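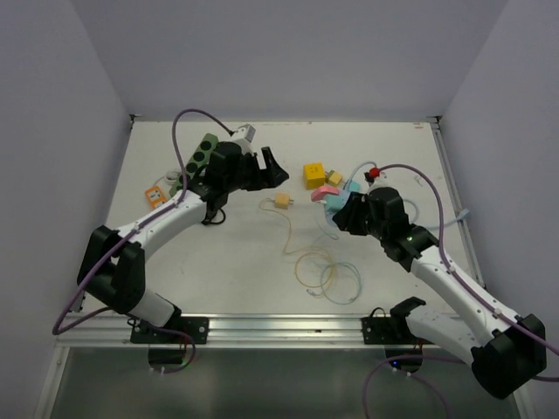 Collection guidance for the adapter and power strip task
Prollwood users' board, Station practice

Santino Iturra
Colleagues are asked to comment on the draft guidance before it is adopted in December. The draft proposes that operators at the two-arm stations shall record 18 episodes for each layout, after which the strips, adapters and cables are to be moved by hand. It further proposes that any episode in which a gripper drops an item be discarded.

n_tanoli
I support the first proposal and must object to the second. At Hinimer we discarded dropped items for a whole season. The resulting policy had no notion of how to recover and would close its fingers on nothing, then carry on to the socket. Such episodes should be kept and labelled.
Naheed Tanoli

Seixas_bench
With respect, we found the opposite. Our operators became careless once they knew that failures were retained. We would accept a drop only where the operator picks the item up again within 7 seconds.

4 comments hidden

Santino Iturra
The point about labelling is noted. May I ask both parties how they treat loose cable? The present draft is silent on it.

n_tanoli
We leave it on the board. A learner that has only met tidy cables will be of little use in an ordinary office. The layout below is of the kind I would wish to see permitted. 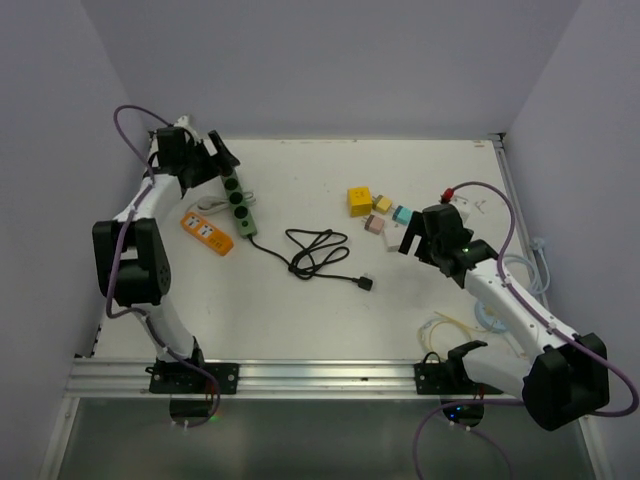
Two-arm station with green and orange power strips, adapters and loose cable.

Seixas_bench
I would not permit it in the first batch. The black cord bunches near the middle of the board, and a gripper crossing from the right may well catch it. Begin with 6 layouts in which the cords are kept to the far side, and bring in the tangles afterwards.

nindo_ops
Nindo follows a similar order. We would add that the operator should write down which arm leads, as this cannot always be recovered from the joint records.

n_tanoli
I can agree to the staged order, provided that the second stage is given a date. My objection on dropped items stands.

Santino Iturra
I shall amend the draft to include staged layouts and a field for the leading arm. The question of dropped items remains open, and further replies are invited.

Shares: 2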